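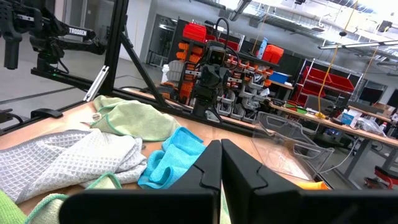
# #534 タオルが水を吸わない/糸くず/色分けぐちゃぐちゃ

起票:Juniper Obi
担当:Everett → 途中からImani
優先度:中(最初「低」、Soledadが上げた)
状態:対応中
関連:棚ラベルの件、洗濯機の排水の件(別チケット、ここに書かないで)

## 症状

- 洗って戻ってきたマイクロファイバーが水を弾く。拭くと水が横に伸びるだけ。
- 白いワッフルに青っぽい毛がつく。毛なのか色なのか不明。
- 緑が2種類あって、どっちが水まわり用か人によって言うことが違う。
- たたまずにまとめてビンに突っ込まれる。出すときに全部広がる。机の上が毎回タオルの山。

困ってるのは主に1つ目。ほかはついで。でも一緒に見てほしい。

## 環境

- タオル:白ワッフル(縁が薄い緑)、黄緑マイクロファイバー(縁が濃い緑のパイピング)、青マイクロファイバー、緑のもう一種(ライムグリーンの部分と薄い緑の部分があるやつ)
- 洗剤:Candine 液体、詰め替え
- 洗濯:週の前半は中で洗う、残りはMasson(外注)
- 乾燥:中で洗った分は乾燥機、Massonの分は乾いて戻る
- 保管:透明プラのビン、木の机の右側
- 棚の管理表:Trokowの共有シート

## ログ

**月曜 9:10 Juniper**
起票。朝いちで机拭こうとして気づいた。青で拭いても水が残る。黄緑も同じ。白ワッフルだけはちゃんと吸う。先週は普通だった気がする、気がするだけ。

**9:25 Everett**
見ます。確認させてください。
1. 柔軟剤入れてる?
2. 乾燥機の温度は?
3. 吸わないのは全部?一部?

**9:31 Juniper**
1. 入れてないはず
2. 知らない、いつものボタン
3. 今出てる分は青と黄緑がだめ。棚の奥のはまだ試してない

**9:40 Everett**
「はず」は一旦保留で。棚の奥から未使用の青を1枚出して、同じ水量で比べてもらえますか。計量スプーンで大さじ1、机に垂らして、上に置いて10秒、持ち上げて残りを見る。こすらないで。こすると何でもそこそこ取れるので差が出ない。

**10:20 Juniper**
やった。

| タオル | 状態 | 10秒後 |
|---|---|---|
| 青 | 未使用 | ほぼ残らない |
| 青 | 洗濯後 | 水玉のまま残る |
| 黄緑 | 洗濯後 | 半分くらい残る |
| 白ワッフル | 洗濯後 | 少し湿ってるだけ |

未使用の青は吸う。なので商品の問題じゃなさそう。洗い方だと思う。

**10:28 Everett**
ですね。表面に何か残ってる可能性が高い。柔軟剤か、洗剤のすすぎ残しか。あと熱で繊維がやられた場合もこうなる。前者は戻せる、後者は戻せない。

**10:45 Lộc Phí**
横からすみません。洗濯機の柔軟剤の口にピンクの液が残ってます。前に誰かが私物を洗ったときのが残ってたのかも。犯人さがしはしないです。口は外して水で流しときました。

**10:47 Everett**
ありがとうございます、それっぽい。ただ残りが出ただけであそこまで弾くかは微妙。量によります。

**11:05 Juniper**
Massonから戻った分も弾くんだけど。

**11:06 Everett**
え、それは先に言って…。どの色ですか

**11:12 Juniper**
黄緑。袋から出したてのやつ。青はMassonに出してない。たぶん。管理表だと出してないことになってる。

**11:30 Everett**
Massonに電話しました。回答:
- 柔軟剤は標準で入る
- 「仕上げ剤なし」は依頼票に書けば対応できる
- うちの依頼票には何も書いてない(空欄)

空欄だと標準扱いだそうです。依頼票はPilteroの書式をそのまま使ってて、仕上げ剤の欄が裏面にあるらしい。裏面、見てなかった。

**11:34 Soledad Wojcik**
裏面あったの?

**11:35 Everett**
あった。

**11:50 Soledad**
優先度上げます。午後に来客あるので、少なくとも机用の青だけ今日使える状態にしたい。未使用は何枚残ってますか。

**11:58 Juniper**
13枚。青だけで。緑は未開封なし。

**12:02 Soledad**
じゃあ今日は未使用の青でしのぐ。洗濯ずみの青は別にして。混ぜないで。ほんとに混ぜないで。

**13:15 Everett → Imani Szabo に引き継ぎ**
午後外出。やってほしいこと:
- 弾く青と黄緑を柔軟剤抜き洗い(手順は下)
- 白ワッフルは別で洗う
- 洗う前と後で同じ大さじ1テスト
- 乾燥機使わない

**13:40 Imani**
引き継ぎました。先に机の上を確認。広がってるのが白ワッフル、黄緑、青、ライムの入った緑。どれもくしゃっとしたまま。使用済みか洗濯後か見た目だけじゃ分からないです。Juniperさん、どっち?

**13:44 Juniper**
洗濯後のつもりで出した。けど昼に誰か使ったかも

**13:46 Imani**
じゃあ全部洗う扱いにします。あと黄緑のそばに小さい白いタグがひとつ。どのタオルのか分からない。各タオルの縁を見てタグ切れの跡を探します。素材表示だったら欲しいので捨てないで。

**14:05 Imani**
タグ、表示が薄くて読めない。どれのかも確定できず。ビニール袋に入れて棚の一番上に置いた。中身の素材は納品書で調べたほうが早いかも。

**14:10 Lộc**
納品書、Piltero経由のやつなら共有フォルダにあります。ファイル名がひどいけど。

**14:30 Imani**
洗い1回目スタート。青と黄緑のみ。40℃、洗剤は規定の半分、柔軟剤なし、すすぎ追加。白ワッフルはビンの外によけてある。

**14:32 Juniper**
緑のもう一種は?

**14:33 Imani**
入れてない。あれは水まわり用って聞いたので別に洗いたい。

**14:34 Juniper**
私は床用って聞いてる

**14:35 Imani**
えっ

**14:50 Soledad**
元々のルールはこれ。去年の張り紙から。

- 青=机、棚
- 黄緑(縁が濃い緑)=水まわり
- ライムの入った緑=床まわり
- 白ワッフル=手拭き、食器

緑どうしが似てるのは前から言われてた。張り紙は11月の模様替えではがしたまま。貼り直してない。すみません。

**14:52 Imani**
了解。黄緑を青と一緒に洗っちゃった。水まわりと机が同じ洗濯機の中。40℃だし今回はこのまま回して、次から分けます。衛生的に気になる人は青だけもう1回洗うので言って。

**14:55 Soledad**
もう1回洗って。

**14:55 Imani**
はい

**15:40 Imani**
1回目おわり。ぬれたままだと吸水テストにならないので、扇風機の前に干してる。青は2回目へ。

**17:20 Imani**
黄緑、乾いた。大さじ1テスト → 少し残る。朝よりはまし。完全ではない。
青はまだ湿ってる。明日。
写真とかは撮ってないです、表に足しときます。

**翌日 8:50 Imani**
青、乾いた。2回洗い後。

| タオル | 洗い回数 | 10秒後 |
|---|---|---|
| 青 | 2 | うっすら湿り、水玉なし |
| 黄緑 | 1 | 少し残る |

青は戻ったと言っていいと思う。黄緑はもう1回やる。熱で死んだわけじゃなかった。よかった。

**9:05 Everett**
いいですね。黄緑はMassonで何度も仕上げ剤が乗ってるぶん、落ちるのに回数かかるんだと思います。次は洗剤なしのお湯すすぎを先に1回挟んでみてください。

**9:20 Imani**
やります。

**11:10 Imani**
お湯すすぎ → 通常洗い。すすぎの水が最初ちょっとぬるっとした。これか。

**16:00 Imani**
黄緑もほぼ吸うようになった。吸水の件は対処方法としては解決。再発防止はこれから。

## 糸くずの件

**Juniper**
白ワッフルに青っぽい毛。洗うたび増える。

**Imani**
粘着テープで取って白い紙に貼って見た。繊維だった。色移りではない、と思う。白ワッフルを水でぬらして紙に押してみたけど紙に色はつかず。青を同じようにやっても色出ず。

凹凸のあるタオルは毛がひっかかりやすい。マイクロファイバーは毛をつかみやすい。一緒に回すと両方に来る。洗濯ネットで分けるより、回を分けたほうが楽。

**Everett**
フィルターは?

**Imani**
見た。びっしり。掃除した。前回いつ掃除したか誰も知らない。

**Lộc**
管理表に「フィルター」の列足しました。日付じゃなくて丸だけつける方式。日付だと誰も書かないので。

## 収納の件

**Soledad**
透明ビン、ひとつに全部入れるのをやめたい。色ごとに分ける。追加で買うなら同じ透明のがいい。中が見えないと結局出して広げるから。

**Juniper**
今のビンは側面が斜めだから、たたんで立てると端が倒れる。底幅に合わせて三つ折り→さらに三つ折りがぴったりだった。底の内寸は測った、29cm。口のほうはもっと広い。

**Imani**
たたみ方、やってみた。マイクロファイバーはすべって崩れるので、最後に手のひらで空気抜くと落ち着く。ワッフルは厚みが出るから三つ折り二回だとビンに対してきつい。二つ折り→三つ折りで。

**Soledad**
ビンの見積もり、Trokowで1個79クローネって出たんだけど通貨設定おかしくない?

**Lộc**
直します。自分がテストで変えたやつだ

**Soledad**
あとビンの右下の角の下に黄色いのはさまってる。小さいの。誰の?

**Juniper**
見てない。どかしといてください。ビンがそれでがたつくなら先にそっち

**Soledad**
がたつくかは未確認。次行ったときに見る。

## 原因(暫定)

1. Massonの標準仕上げ剤。依頼票の裏面が空欄のまま出てた。黄緑はこれが主。
2. 洗濯機の柔軟剤口に残ってた液。青はおそらくこっち。量が分からないので断定はしない。
3. 洗剤入れすぎの疑い。Candineの詰め替え、キャップが別ボトルのものに変わってて目盛りが合ってなかった。Imaniが気づいた。
4. 糸くずは混ぜ洗い+フィルター。

## 手順(貼り出し用の下書き)

**マイクロファイバー(青、黄緑、ライムの緑)**

1. 色ごとに分ける。机用と水まわり用と床用を同じ回に入れない
2. 柔軟剤の口をのぞく。何か残ってたら外して流す
3. Candineは規定の半分。キャップじゃなく計量カップで
4. 40℃、すすぎ追加
5. 乾燥機なし。干す
6. 洗い上がりに1枚だけ大さじ1テスト。水玉が残ったら回をやり直す

**白ワッフル**

1. 単独で洗う
2. 洗剤は規定量
3. 軽く振ってから干す(凹凸に毛が残る)
4. 二つ折り→三つ折り

**弾くようになったとき**

1. 洗剤なし、お湯ですすぎ1回
2. 通常洗い(上の手順)
3. 完全に乾かしてからテスト
4. 3回やってだめなら諦めて床用に回す

※「お湯」の温度、書いてなかった。40〜50で。60以上は私は怖いのでやってない(Imani)

## 残タスク

- [x] 柔軟剤口の清掃(Lộc)
- [x] フィルター清掃(Imani)
- [x] 青の洗い直し(Imani)
- [x] 黄緑の洗い直し(Imani)
- [ ] Masson依頼票の裏面、「仕上げ剤なし」に毎回チェック。印刷済みの分も手書きで(Everett)
- [ ] Pilteroに書式の変更を頼む。裏面の欄を表に(Everett)
- [ ] 色ルールの張り紙、緑2種は縁の色まで書く(Soledad)
- [ ] ビン追加の見積り、通貨直ってから(Soledad)
- [ ] 白いタグ、どれのか調べる。納品書と照合(Lộc)
- [ ] 黄色いやつ(誰か)
- [ ] ライムの緑の吸水テスト。まだ一度もやってない(Juniper)

**Juniper**
最後の、明日やります。床用だから後回しになてた

**Everett**
依頼票、次の集荷分から書きました。戻りが来たらテストして結果ここに追記で。それまで閉じないでください。

**Imani**
ライムの緑、薄い緑のところとライムのところで手ざわり違いません? 吸い方も違うかも。テストは両方の面で

**Juniper**
了解、両方やる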